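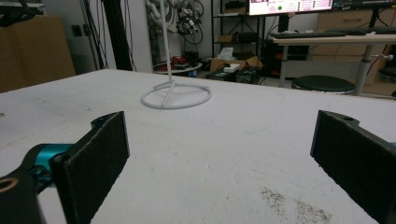 The table in question, white top.

White table top going yellow in one area, cleaner or sunlight?
Asked by Tshepo Oosthuizen in Furniture and Surfaces

I have a white work table, bought second-hand, no paperwork. The part nearest the window has shifted colour over the past year. It is a warm cream now where the rest is still a cold white. The change is gradual, no hard edge, except where a desk organiser used to sit. Under that there is a clean white rectangle.

Tried so far:
Dish soap and warm water, no change.
Methylated spirits on a cotton pad, no change, nothing on the pad.
Bicarb paste left for 45 minutes, no change, slight dulling where I rubbed.

I do not know if the top is melamine, laminate or paint. The underside is raw particleboard. The window faces north and gets sun from mid-morning. I have also been wiping it down with Plameck spray most nights, and the label says not for use on painted surfaces.

Two questions. Is the yellowing in the surface or on it? And is there a way of reversing it that does not involve replacing the top?

3 answers

Answer 1, accepted

In the surface. If it were a film, the meths would have moved at least some of it and you would have seen colour on the pad. The white rectangle under the organiser points to light exposure, although it doesn't rule out the spray, as that spot missed out on both.

You can separate the two. Cover two patches in the part that is still white, both within reach of the sun. Use cardboard and low-tack tape. Spray one patch nightly as usual and re-cover it once dry. Leave the other alone. Leave a third patch open and wipe it with plain water only. Check in July or whenever you have had a couple of months of decent sun. If only the open patch moves, it is UV.

To work out the material, look at the edge of the top, preferably at a chip or a screw hole. Paint shows as a thin skin that follows the shape of the board and will usually scrape to powder. Laminate shows a dark or brown line under the white, because there is a kraft paper core. Melamine-faced board has almost no visible thickness and chips off in small sharp flakes.

Reversal depends on that result. For melamine or laminate, no. The discolouration is in the resin and there is nothing to sand back to, as the decorative layer is a fraction of a millimetre. For paint, scuff sand with 240 grit, prime with an adhesion primer and recoat with a water-based enamel. Oil-based white enamel will yellow again, and it does so faster in the dark.

Stop using the bicarb. It is a mild abrasive and the dull area will hold grime.
Alaric Escobedo

Comment: Checked a screw hole at the back corner. Brown line under the white, so laminate. Thanks. I will run the patch test anyway. Tshepo Oosthuizen

Comment: Laminate can be laminated over if it is still flat and well bonded. Scuff with 120, clean, contact adhesive on both faces, trim with a flush bit. Cost me less than a new top for a 700 mm deep bench. Alaric Escobedo

Answer 2

Hydrogen peroxide cream and sunlight. It works on old computer cases so it should work on a table. Wrap it in cling film so it does not dry out.
user Tillman_42

Comment: That method is for ABS plastic. On laminate it can lift the edges if it gets into a seam, and putting the top back in the sun is the opposite of what is wanted here. Alaric Escobedo

Answer 3

Had the same with a Benora desk. Turned it round so the yellow end faced the wall and put a monitor on it. Also put film on the window, the clear UV type, and the other end has not changed in two summers. The film went on with soapy water and a squeegee. Check first if your window is double glazed, some films are not suitable for sealed units because of heat build-up.

Not a fix for the colour but it stopped there.
user hakora11

Comment: Single glazed, so that should be all right. Does the film need to cover the full pane or only up to table height? Tshepo Oosthuizen

Comment: Full pane. The sun comes in from above.
user hakora11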